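# Keeping the Hand Grippers in Shape: Setup and Upkeep of the Fabric Cell
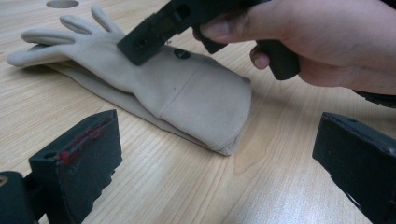
Project Report, Issue 2 – page 14

**Magdalini Bakalis**
Fabric cell, June

## 3. What we were asked to do

The fabric cell at Jatden uses hand-held grippers to record folding and flattening. My part of the project was the upkeep: jaws, fastenings, and the check we run before each session. The handbook we inherited from Gumalmont says a gripper is "ready" when it opens and closes fully. I did not believe that at the start and I believe it less now. A jaw can open and close perfectly well and still be useless on cloth.

Gloves are a fair test. A long cuff folds back under itself, so the jaw meets one layer in one place and more in another, and the fingers go where they like. We put the beige glove flat on the wooden table, pressed one black jaw down on the back of the hand, below the knuckles, and looked at how the fabric sat under it.

## 4. Jaw surfaces

The left jaw in the foreground has a rough, slightly worn face and a red smear along its upper edge. The handbook has no entry for residue at all. It lists wear as "cosmetic", which I think was written by someone who never had to pick up felt. My rule is simpler: any smear gets wiped off before the jaw goes near pale fabric, and the jaw goes on the list for a second look.

We logged 623 closing cycles over the project. In 70 of them the cloth slipped. Fasov, who wrote the earlier report, put slips down to operator error. Maybe. But 383 of our cycles were run on jaws that had been cleaned the same day, and I never got to compare them properly with the rest, as the first log sheets do not say which jaw was fitted. So I can't prove Fasov wrong. I also can't see how Fasov proved anything.

## 5. Pre-session check

The version now taped inside the cabinet door:

1. Wipe both jaws with a dry cloth, then a damp one. Let them dry.
2. Look into the small holes on the jaws. Lint collects there.
3. Close the jaws slowly and check that the faces meet evenly.
4. Press on a scrap of fabric and lift. If it drops twice, change the jaw.
5. Write the jaw number on the log sheet – every time.

Step 3 caused an argument. Athanasiadis sells an alignment gauge for it and we had one on loan. It gave different readings on Monday morning and after lunch with the same jaw fitted. I went back to holding a strip of paper between the faces and pulling.

## 6. Open points

Replacement jaws are supposed to be changed at 514 cycles. I asked where that number came from and got no answer. Until somebody shows me a test, I would go by the look of the face and the scrap check. The mounting parts still need an inspection interval of their own, and the spare screws are in the wrong drawer (second from the top, under the gloves).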